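Home - Notebook - Bench notes - Materials - Older entries

June
Fulvio Marras

Rod drying, third go. Writing this up before I forget which batch was which, the labels came off again in the damp.

Background for anyone coming in cold: we want a black gloss lacquer on thin rod for the Manalo blinds, the tilt wands, and it has to stay glossy when people twist it all day. Riltari say their one-coat does it. Lasano say two coats and a rub down between. Demar want samples either way and want them soon.

Surface prep first. Tried 400 grit dry, then the same grit wet. Dry leaves a haze in the first coat, you only catch it when you roll the rod under the lamp. Wet is better but you must wipe twice, once with the damp cloth and once with the clean one, and then leave it alone. I touched one on the way to the rack and got a thumbprint that came straight up through the lacquer. Gloves next time. I say that every time.

Riltari one-coat. Stirred, not shaken - shook it last week and spent the morning chasing bubbles. Dipped and drawn out slowly by the top end. Runs down and makes a bead at the bottom, as expected. Touch the bead off with a bit of card after a minute or so, not sooner, it just comes back. Not later either, it strings. Left hanging overnight at the far end by the window, which was daft, it's the draughtiest spot in the building and there was dust in the lot by morning.

Second lot hung in the cupboard with the door shut. Much cleaner. Smells terrible when you open it.

Lasano two-coat. First coat goes on thin and looks awful, brown at the edges, don't panic. 60 minutes at room heat and it takes the rub down without dragging. Tried it at half that and it balled up under the paper and I had to strip the whole rod. Second coat flows out very nicely. Better black than the Riltari to my eye, deeper, though Riltari is near enough that a customer wouldn't pick it. 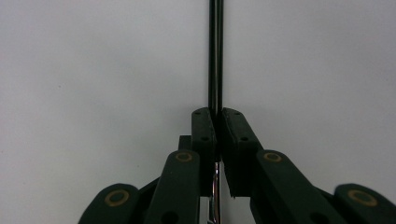

Thin rod, gloss black. Pale line up the length is the highlight.

Checking straightness of the gloss by the highlight - if the line wobbles the coat is uneven underneath, usually sags. Plain pale wall behind is best for it, anything patterned and you chase reflections for ever. Also stand still. If you move your head the line moves too and you think you've found a fault.

Twist test. The rig does 2,000 turns and then I look with the loupe. Riltari goes dull in a band where the fingers would be. Not through, just dull. Lasano has a few fine scratches going round but the shine is still there. Did 3 rods of each, and one Riltari was no worse than the Lasano, so either I rubbed that one better or the tin was better stirred. Can't tell from the notes, my own fault, the sheet just says "ok".

Cost is the snag. Lasano is the dearer tin and it's double the handling. Haven't worked out what it comes to per rod, need the real coverage and I've been spilling too much to trust my own figure.

To do:
- repeat Riltari with the long stir, same tin, same hand
- find out if the dull band polishes out with the soft cloth
- new lables, the plastic ones
- ask Demar whether they want the ends capped before or after coating, it changes how we hang them
- seal the gap under the cupboard door

Stopping there, the thinners has given me a headache. Lids are on. Brushes are in the jar, please dont move the jar.

Comments

The dull band does polish out but it comes back quicker the second time. Had the same on the brass ends last winter.

Which cupboard? If it's the one with the paper stock in it can you use the other one please, everything in there smells of lacquer now.

Fulvio: the tall one by the sink. No paper in it when I looked. Will check again.

Try warming the Riltari tin in a bucket before you stir it. Bead at the bottom gets a lot smaller.

Previous entry - Next entry - Back to top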